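Friday, June 29, 2018
Folding bench, Flalham

Marked out the tabletop again this morning with blue tape, a large rectangle round the middle, so the cloths start in the same place for everyone. Finbarr wants to keep the socket box at the back left corner clear, so nothing gets stacked there.

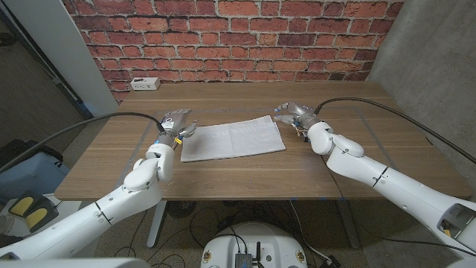 White cloth, folded, on the bench. Fold line runs front to back.

Cloth stock is now 101 after the wash. The Bensaid ones hold a crease better than the Skuvano ones - worth asking Arash whether we can order more before September.

Paper napkins are harder. They crumple along the middle and the corners curl, so press flat with the fingertips before making the next fold. Ten per batch is enough for now. 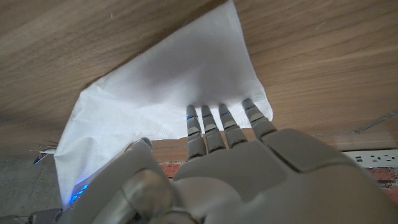

To do
- fresh tape for the front edge
- ask Arash about the Bensaid order
- move the napkin box to the lower shelf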